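Filed under: Desk & Workspace > Set-up Guides

Section 2: Setting up your Marcombe white table

Your table is built and standing where you want it, and now comes the fun part! A plain white top is a wonderful thing to start with. Everything shows up on it, a small splash of color goes a long way, and you can change your mind as often as you like.

Before you put anything down

1. Wipe the top with a soft, damp cloth and dry it right away.
2. Check that the table doesn't rock. If it does, turn the foot under the low corner until it sits level.
3. Find the round grommet hole in the top and run any cords through it now, while you have room to move.

Caution: Keep the total load under 100 pounds, and never sit or stand on the table.

Placing your things

4. Start at the back with something living or cheerful. One little potted plant with a yellow flower wakes up the whole top, and a square white pot blends right in with the surface.
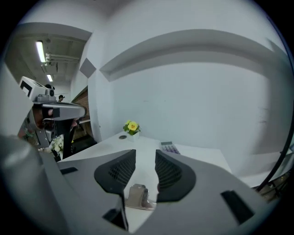 Leave a hand's width around the pot so you can lift it out for watering - your sleeves will thank you. If the pot has a drain hole, set a saucer under it, and turn the plant a little every few days so it grows evenly.

5. Put the things you reach for now and then, such as a calculator, along the far edge.
6. Keep the middle clear for whatever you're working on. A clip or a pen is fine there (you'll want it close), but move stacks of paper to a tray or drawer.
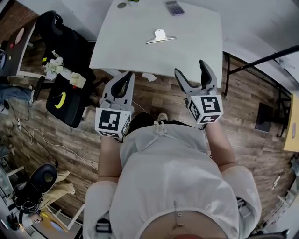
Calculator toward the far edge, metal clip near the middle of the top.

7. Take a quick look at the floor under the near edge. Scrap paper loves to gather there, so keep a wastebasket close by.

Note: Bags and spare clothes do well on a hook or a second chair. That leaves the whole top free for your work.

Note: For a wider top, see the Marcombe 82 in Section 3. Steps 1 to 7 are the same for both sizes.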